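About Drolell Cooking School

Drolell is a small cooking school with one big kitchen, and we teach people to make the food they'd love to eat at home. Rice is where we started and it's still what we're known for, though these days you'll find bread, soups, dumplings and pickles on the calendar too. We love this stuff and we'd love to share it with you! 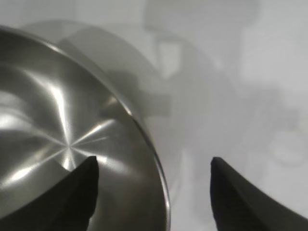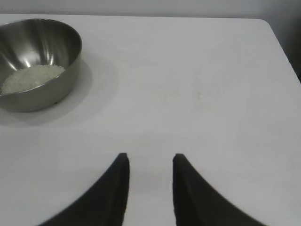
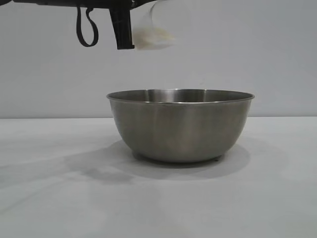

Stainless steel mixing bowls, one of them with a white, grainy heap in it.

Do I need any cooking experience to join a class?

Most of our students arrive with very little. If you can hold a knife and follow along at your own pace, you'll be fine in any class marked "open", and the teacher will come around to every bench. The classes marked "next step" assume you've done an open class or already cook a few nights a week.

How we began

Roya Kermani ran the first Drolell class in her own kitchen, with four neighbours squeezed in beside the fridge. They had asked her over and over how she got the crust on the bottom of her rice so golden (the tahdig, if you've met it before), and she decided it would be quicker to show them all at once. It took the whole evening. The rice was good, everybody went home with a plate, and the next week there were people asking when the next one was.

Hooman Ghorbani joined her that winter and brought his stews with him, and for a while the two of them taught out of a borrowed church hall with two burners and a very long extension cord. We moved into our own place on Akande Street in March, the year after. It has proper ovens, deep sinks, a wall of spices and a long table at the far end where every class finishes by sitting down to eat.

Who teaches here

Roya still takes the rice classes, and she's as excited about a good pot of rice now as she was in the early days. Ask her about soaking times only if you have a free afternoon.

Hooman teaches stews, herbs and anything sour. His dried lime class fills up faster than any other.

Béla Fodor looks after soups and noodles. He came to us from restaurant kitchens and has a lovely calm way of explaining what a stock should smell like at each stage, so you go home able to tell for yourself.

Matěj Hubáček is our baker and dumpling maker. He teaches the early bread class, which starts at 7 in the morning, and yes, there is coffee.

Ardalan Ansari runs the office and the pantry. If you've emailed us, you've met Ardalan.

How a class runs

We start with tea and a quick chat about what's on the menu, then everyone washes up and gets into it. You'll do the chopping, stirring and tasting yourself. Our teachers demonstrate the fiddly bits first, and then they get out of the way and let you have a go, which we think is the fun part! Things do go wrong now and then. A split sauce or a scorched pot is a great chance for the whole room to learn how to rescue dinner, and there's always plenty to eat regardless.

Recipes go home with you on paper, with lots of space in the margins for your own notes.

Most evening classes run for nearly 60 minutes of cooking before we sit down, and you're welcome to linger at the table afterwards.

Kids and families

The family sessions over the January holidays have become a favourite with all of us. Children cook beside a parent, grandparent or other grown-up, and the menu leans toward things with flavour that can be rolled, squashed or folded. Flatbreads are always a hit.

Our suppliers and neighbours

Our flour comes from Flunura, a family mill that sends us a slightly different bag each season and a handwritten note about what changed. Vegetables come from the Drivmont growers' market, a short walk from our door. If you come to a weekend class, leave time to wander through it first.

Coming to see us

Drop in for a look before you book, if you like. The kettle is usually on by mid-morning, and whoever is in the kitchen will be happy to show you around and tell you what they're cooking.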